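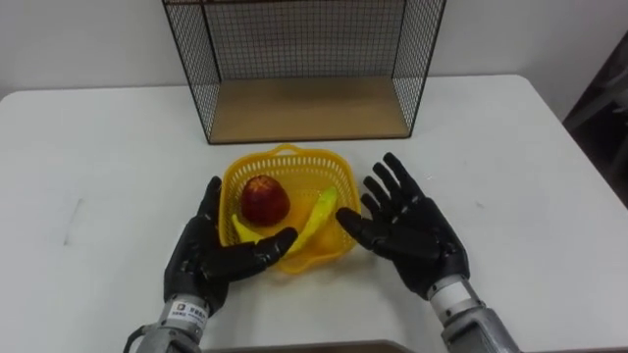
Little Baskets, Big Cheer

Welcome to the small basket page! I've been collecting these things since a rainy Thursday at the Mrema flea market, when I came home with four of them stacked inside each other and a grin I couldn't shake. The collection is up to 38 now (my shelves are groaning) and I still get excited over every new color.

What I love is how much a little basket does for a plain room. Put some fruit in one and set it on a white table and suddenly the whole place wakes up! I'm partial to bright plastic with open lattice sides, the kind you can rinse in the sink and use again right away.

Yellow basket, apple and banana
A red apple with a yellow banana in a yellow basket: my favorite combination of the whole bunch. I adore the short looped handle and the way the square sides flare out a bit. The black wire mesh shelf at the back has a light wooden bottom panel, and it makes the yellow look even sunnier.

Coming in January: the Zedau greens, 18 of them, from mint all the way to a really loud lime. Consolacion Cruzado has promised to lend me her round ones from Pilico too, so I'd better clear some space!

Got a basket you're fond of? Write and tell me what you keep in it.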